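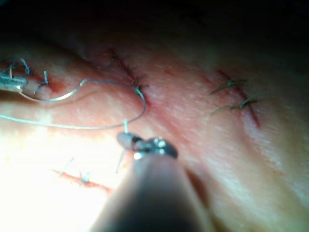 4. Practising the interrupted stitch on the pad

This section explains how to place single knotted stitches on the Pilberg practice pad. Please read section 3 (fixing the pad in its tray) before you begin. The pad must lie flat and must not slide when you pull on it with two fingers.

4.1 Before you start

1. Put the tray on a firm table with good light from the side. Light from straight above makes the surface shine, and the thread is then difficult to follow.

2. Choose one incision and finish it before you go to the next. The incisions are the thin reddish lines on the pad. They run in different directions, so you can practise with the hand in more than one position.

3. Open one packet of Plaro thread. The needle is curved and already joined to the thread. Take the needle out with the driver and never with the fingers.

CAUTION: The needle is sharp. Know at every moment where the point is. If you lose sight of it, stop all movement until you have found it again.

4.2 Holding the needle

4. Close the jaws on the body of the needle, a little behind the middle of the curve. Do not grip the point, and do not grip the end where the thread is joined. Both places are easily damaged.

5. Check that the needle stands across the jaws and does not turn when you touch the pad with it. If it turns, open the jaws and take it again.

NOTE: Leave the thread loose on the pad while you correct your grip. A wide loop does no harm. A tight thread will pull the needle round in the jaws.

4.3 Placing the stitch

6. Enter the pad with the point as upright as possible, a small distance from the red line.

7. Turn the driver so that the needle follows its own curve. Do not push straight forward. Pushing makes a large hole, and in the soft pad this hole does not close.

8. Bring the point out on the other side of the line, at the same distance. Take hold of it with the second instrument and draw it through.

9. Pull the thread slowly until a short tail remains on the first side. Look where the long part lies. If it passes over an older stitch, lift it away before you continue, or it may catch on the cut ends.

10. Tie the knot in three throws, changing direction each time. Lay the knot to one side of the line, not on top of it.

11. Cut both ends and leave short tails. Very short tails let the knot open. Long tails come into the way of the next stitch.

4.4 Spacing

12. Place the next stitch so that the edges between the two knots just touch. If the line is gaping between them, add one stitch in the middle.

CAUTION: Do not tighten until the pad makes a fold. The edges should meet and nothing more. A fold shows that the thread is cutting into the material, and that part of the pad cannot be used again.

4.5 After practice

13. Put the needle in the Gotlow sharps box. Do not leave it standing in the pad, also not for a short break.

14. Cut each stitch beside the knot and draw it out with the instrument. Wipe the pad with a damp cloth and let it dry with the cover open.

Spare pads are ordered under number 598, thread under number 700.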